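Woven mats and patchwork get their day at Salem guest rooms

2 min read

If you've been waiting for someone in town to take summer bedding seriously, good news! The Lindis, the small guesthouse on the Salem side of Brudenlow, is spending June reworking its bedrooms for hot weather, and the upstairs room with the big window is the first one in line. 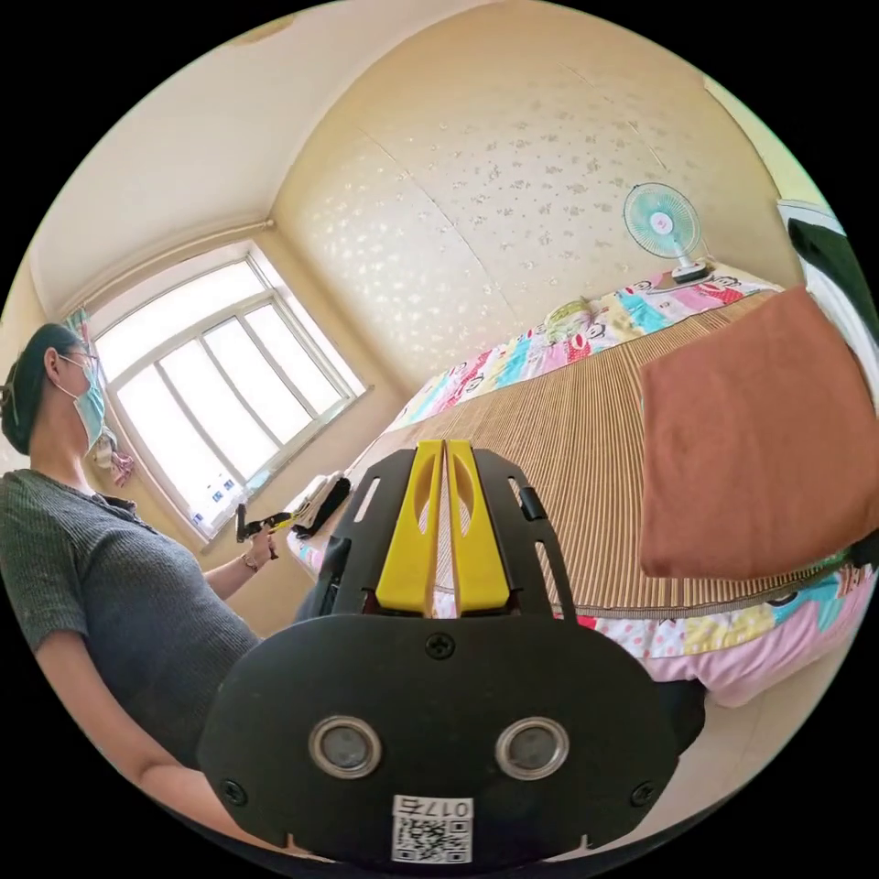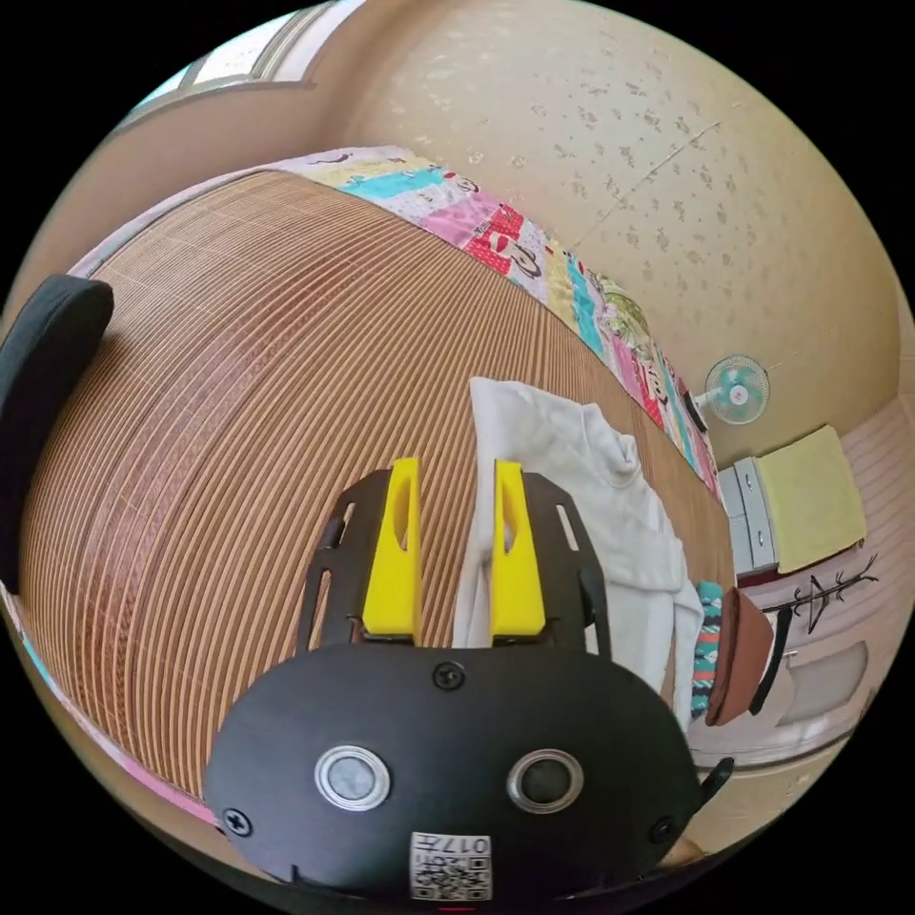
The upstairs bedroom at the Lindis, with its big bed and plenty of daylight.

Mats first, quilts second

The idea came from Greer Forsyth, who runs the Lindis and grew up sleeping on woven mats every summer. She has wanted to bring them back for years. A mat goes over the mattress, lies cool against the skin and can be wiped down in a minute, and on a sticky night it beats a cotton sheet by a mile (her words, but having tried one for an afternoon nap, I'm with her).

The bed upstairs now has one with fine strips in tan and brown. Along the far edge runs the kind of quilt you want to look at up close: a patchwork of pink, turquoise, yellow, white and red squares, with cartoon faces and lettering printed on them. Forsyth is keeping the quilts all summer. Nights by the river can turn cool after midnight, and guests like having something to pull up.

There are seven rooms to get through, and three should be done by the end of the month. Ewan Buchanan is handling the walls and windows as each room comes free. He would like to leave the mottled beige walls as they are, and I hope he wins that one, they look great next to all that color.

The whole job is being paid for with $1,444 raised at the spring Brurkex, the swap evening that drew roughly 80 people to the old feed store. Plenty of them brought quilts, and Forsyth went home with an armful.

Bring your own squares

The Lindis will open its downstairs parlor on Wednesday from 4 p.m. for anyone who wants to help patch the older quilts. Needles and thread are on hand, and beginners are very welcome! Bring cotton scraps at least as big as your palm, washed and ironed if you can manage it. Bright prints are wanted most of all, and Forsyth says she has all the plain white she can use.

Parking is on the street side only while the back lot is being graded.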